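Kurthorpe-users mailing list
Re: [kurthorpe-users] Startup scripts slow since the last upgrade?
16/11/2019

Hi all,

Sorry for the slow reply, I had this sitting in drafts while I tried a few things.

> We moved to the new Kurthorpe release over the break and now our
> plugin scripts take forever to load. It used to be a couple of
> seconds and now I can go get a coffee. We have 175 scripts in the
> folder, most of them tiny. Nothing in the log except the usual
> "compiling" lines. Is anyone else seeing this, and is there a switch
> to make it behave like before? I would rather not roll back if I can
> help it, the new editor is really nice.

Yes, same thing on our end! I thought it was my machine at first, because I'd put a bunch of other junk on it the same week (never a good idea, I know). Then I tried it on a clean install and got the same crawl, so I started poking around.

What I found is that the old release kept the compiled scripts in one cache file and only rebuilt the ones with a newer timestamp. The new one makes a hash of each script plus everything it includes. That sounds fine until you look at how most of us write these things. Every script in our folder starts by including the same common helpers file, and that file includes three more, and one of those pulls in the whole Clerell math library. So it reads and hashes the same stuff over and over for every single script. I turned on the trace option and counted 1,601 file opens on one startup. For a folder that size! The old release did 725 on the same folder, and most of those were just checking dates.

So, things you can try, in the order I'd try them:

First, set cache_mode to "stamp" in the settings file. It's in the new release, it just isn't in the docs yet (I found it by reading the source). That gets you the old way of checking. The catch is that if you edit a helper file, the scripts that use it won't get rebuilt until you touch them or clear the cache by hand. I got bitten by that on the first day and spent a good hour staring at a function that I was sure I had fixed.

Second, have a look at your includes. We had a ton of scripts pulling in Clerell for one rounding function. I copied that function into our own helpers file, dropped the include, and the startup got a lot better even with the new hashing left on. It's a bit ugly to have a copy, but it's six lines and it hasn't changed in years.
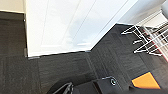 Carpet tiles and white panel, Plirncombe office

Third, if your scripts live on a network drive, move the cache to a local one. There's a cache_dir setting for that. Ours was on the share by default, and I think that was hurting us more than the hashing was. Please do check the permissions after you move it, though. If Kurthorpe can't write to the folder it doesn't complain, it simply compiles everything in memory and throws it all away when you close it. You'd never know except for the wait. I'd love a warning there.

With the last two changes and the default hashing, I'm back to a startup I can live with. Not as quick as before, but I've stopped noticing it. I haven't tried "stamp" together with the local cache for more than a day, so I can't say much about that combination.

One more thing, and this might be a separate bug. If a script has a syntax error, the new release doesn't cache anything that comes after it in the folder listing. I had one broken script with a name starting with "b" and pretty much the entire folder got recompiled each time. Fixed the typo, problem gone. So it's worth running the check command over the folder before you do anything else. It prints a lot (1,135 lines for us, mostly warnings about unused variables), but if you search for "error" you'll spot it fast.

Has anybody used Nel to bundle scripts into a single file? I keep meaning to try it. My worry is that the line numbers in error messages would all be wrong, and our users already send me screenshots with the line number cropped out, so I need all the help I can get. If it keeps the original file names in the messages I'd switch tomorrow.

I'm going to file the silent cache folder thing and the syntax error thing as two tickets. If you can post your trace output from a slow startup I'll attach it too, it would help to have one that isn't mine. Just strip out your paths first if they have anything private in them. And let me know which version you upgraded from, because I skipped a release and I'm not sure where the hashing first came in.

Cheers,
your friendly script hoarder in Plirncombe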